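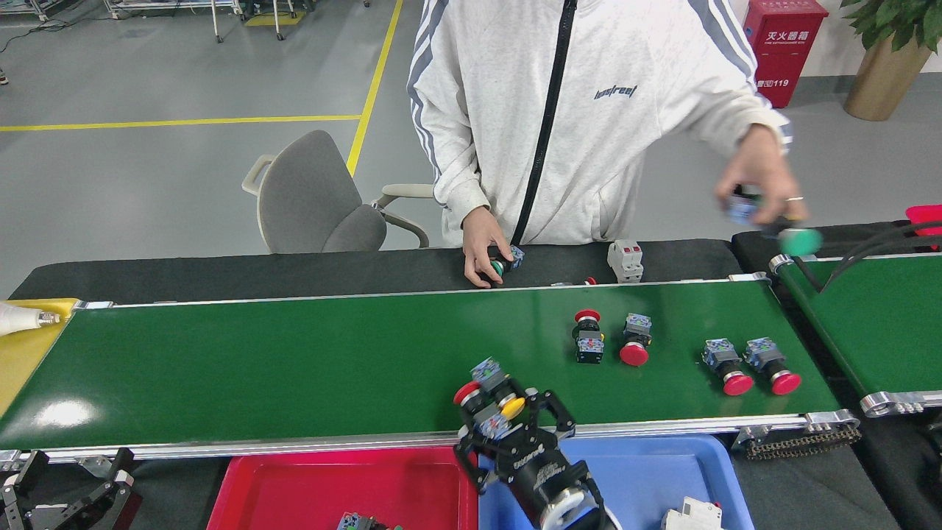
*Push-button switches with red caps on the green belt, before the two bins.*

# Closholm small parts: switches and breakers

Data card, version of 15/03/2025. Written by Gönül Aksoy, checked by Zübeyde Güneş.

## What is in the set

Closholm is a set of pictures and sorting notes for small electrical parts of the kind used in control panels. The parts come from the spare stock of the Protari workshop, where they were kept together in mixed boxes for many years. We wanted to have them sorted, and we wanted also a record of how each part was named when it was sorted.

The set has nearly 3000 pictures and 18 part names. Each part name has a short text in `parts/`, with the other words which people use for the same thing. For example, a mushroom button is called "stop", "emergency stop" or only "the red one" in the old stock lists.

## Part groups

| Group | What belongs to it | Folder |
|---|---|---|
| Push-buttons | cap, collar and contact block together | `buttons/` |
| Breakers | circuit breakers, all pole counts | `breakers/` |
| Loose pieces | caps or blocks found alone | `loose/` |

The colour of the cap is a separate field, `cap_colour`. Please do not read the colour from the folder name. The contact blocks look very similar to each other, so when the cap is turned down to the belt, the field can be `unknown`.

A part can lie on its side, stand on its cap or stand on its block. We write this in the field `pose` with the values `side`, `cap_down` and `block_down`. 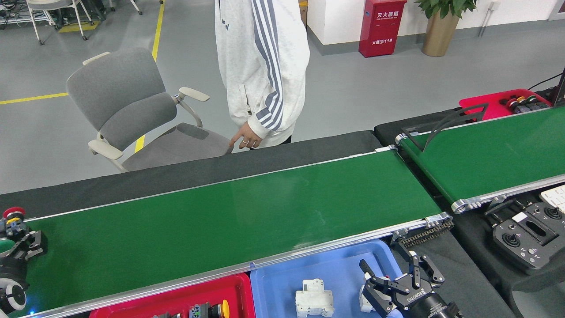 The bins have a simple rule, and we kept the same rule from November until the end of the work. Push-buttons belong to one bin and breakers to the other, and the label follows the bin where the part lies at the moment of the picture. The red tray with the yellow and red push-button switch is therefore labelled `buttons`, and the light blue one, where a white breaker module lies, is labelled `breakers`. If a part lies in the wrong bin, we do not correct the label of the bin, but we put `mixed` in the notes field.

## Files

- `images/` – all pictures, in JPEG
- `labels.csv` – one row for each part that can be recognised
- `parts/` – the texts with the names
- `stock_orozco.csv` – the old stock list, copied by hand from the Orozco catalogue cards

For a first look, use `sample_200.csv`. It contains 200 rows chosen by hand, with every part group in it. A second file of 500 rows is kept for testing, and we ask you not to train on it.

## Known problems

- Parts at the back rail of the belt are often half hidden. They have a row only if both of us agreed on the name.
- In the old stock list, "two-pole" and "double" mean the same. We have left both words.
- Caps which came off are in `loose/`, also when the matching block is in the same picture.
- The names for yellow caps were changed once during the work. Rows with the old name have `v1` in the last column.

## Corrections

If you find a wrong row, please send the row number and the name you propose to Zübeyde Güneş at Clirkonwood. A picture of your own part is helpful, but it is not necessary. Corrections are collected and go into the next version of `labels.csv`; the image files stay as they are.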